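# Enia -- putting the toothbrush away

November 26, 2021
By Wong

Hi! This is the read-me for Enia, my little collection of bathroom-tidying clips. Each clip is one short go at getting toothbrushes and toothpaste into a caddy on a table. There are 80 clips so far and I keep adding more when I get a free afternoon.

## The table

Everything happens on pale wood. I like it because small stuff shows up well against it, though the grain gets pretty busy in places.

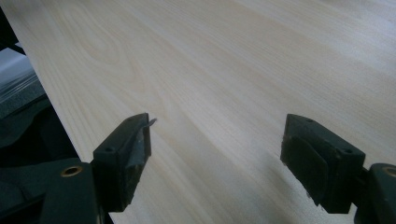 Source: Enia clips, Wong / Kokura set

Kokura is the first batch (30 clips, toothbrushes mostly). Zikbridge is the second one, and that's where the toothpaste gets more of a part -- tubes are trickier than you'd think, they flop over!

## Toothbrushes

I went for brushes with ribbed grips and two colors where I could find them. File names start with the item and then the batch, so `brush_kokura` and so on. 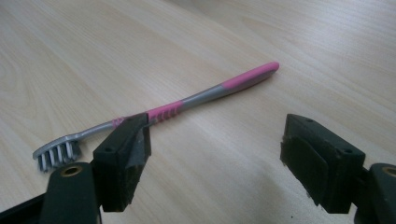
One reader wrote in to say that brushes ought to go in head up, so the bristles can air out, and that any clip with the head down should be labeled as a miss. Fair point. I've added a `head_up` column, and you can filter on it if you care as much as they do.

## The caddy

The notes call the two sides `front` and `back`. Sharing a side is fine, so a tube and a brush together still counts as tidy. 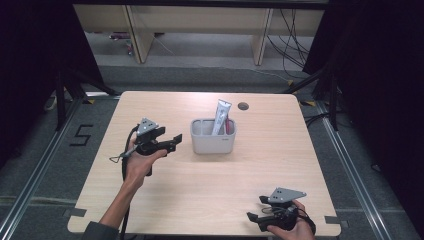

Does the tube have to stand cap up?

Either way is fine, as long as it stays in the caddy when the clip ends.

Labels for Zikbridge were last fixed in April.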